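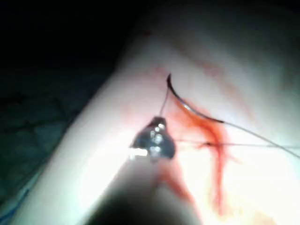
Collecting suturing demos: how much mess do you keep?

tidewrack
Posted 9:40 pm

We're four weeks into recording suturing runs for Zosilstead and I am having the best time of my working life, so forgive the length! Setup is two arms, a small camera at the wrist and a fixed one over the workspace, all logged together. An operator drives, we record, and later the policy gets trained on what the operator did. We're at 546 runs so far, each one a single needle pass from pickup to pull-through.

My question is about cleaning. Our written rule says a run gets thrown out if the needle is regrasped more than once. I followed that for the first 175 and now I think I was tossing the good stuff. What do the rest of you do?

lowgain_lou
Posted 9:58 pm

Keep them. Keep all of them. A regrasp is exactly what you want the thing to learn, and you can't fake one convincingly. On Stondora we had a lovely tidy set and the policy was great until the needle sat at a bad angle in the jaws, and then it just pushed. Never saw anyone fix it, so it didn't know fixing was allowed.

Please tell me you didn't delete those early ones.

tidewrack
Posted 10:04 pm

Moved to a side folder, phew. Nothing gets deleted here.

ferrule
Posted 10:31 pm

Going to disagree with lou a bit. There's a regrasp where the operator sees the angle is off and corrects it, and there's a regrasp where the operator is tired and fumbling. Train on both with no label and you get a policy that fidgets. We had one that would let go and grab again for no reason, every single pass. It was kind of adorable but you wouldn't want it near anything.

Label them. Two tags, "correction" and "fumble", done by the operator right after the run while they still remember. Takes up to 12 seconds once people are used to it.
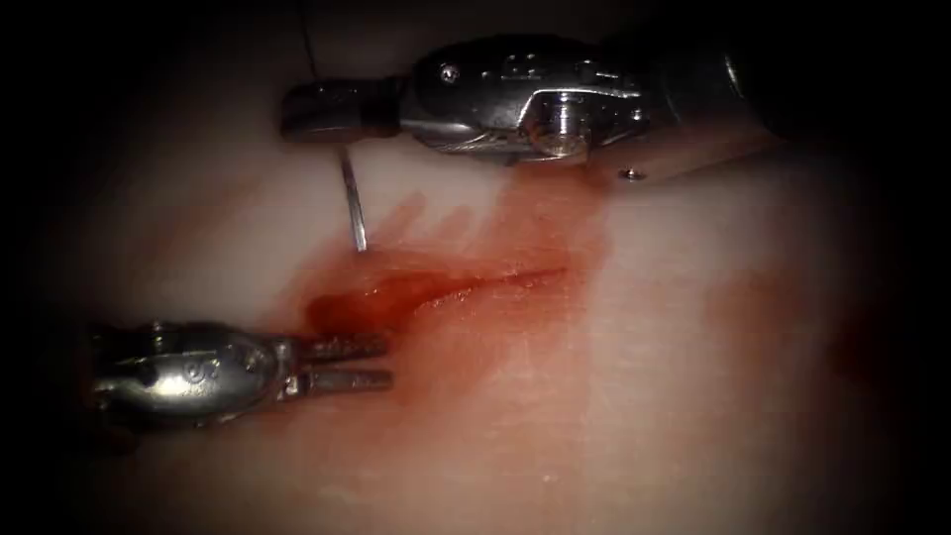 The other thing I'd tag is which jaws have the needle at any given moment. Handoffs are where our labels used to go to pieces. If you mark when one side closes on the needle and when the other opens, you can cut the runs into short segments later, and the segments are worth a lot more than the whole pass.

lowgain_lou
Posted 10:45 pm

Fair on the tags. I still wouldn't trust operators to grade themselves, mine called everything a correction, lol. We had a second person do it from the recording.

asine_bench
Posted 11:12 pm

Over at Asine we do it lou's way, with the second person, and it's slow but the tags are steadier. One more for the pile: don't drop runs because there's blood in view or the light is blowing out on wet tissue! I see people do this all the time because the clean footage is nicer to look at. Glare moves as the wrist moves, so the wrist camera gets hit hard right when you need it, and the model has to see plenty of that with the fixed view alongside.

Thread too. If a strand crosses in front of the jaws, leave it in.

tidewrack
Posted 11:20 pm

Oh, this is great, thank you all. Does anyone annotate the thread itself? Ko (our labeling tool) has a line mode but it's painful on thin strands.

ferrule
Posted 11:34 pm

Tried it on 40 runs and gave up. We only mark needle tip and tail now. The thread masks never agreed between two people and I couldn't see any gain from them.

asine_bench
Posted 11:41 pm

We mark thread, but only on the frames around the pull-through. It did help ours stop pulling too far. So I wouldn't write it off, ferrule, you may have been marking too much of the run.

ferrule
Posted 11:50 pm

Could be. I'd want to see it on our arms before I put anyone through that again.

tidewrack
Posted 11:56 pm

OK, plan for tomorrow: side folder comes back in, two tags, second person does the tagging, and I'll try thread on pull-through only for one batch. Will post what the policy does with it!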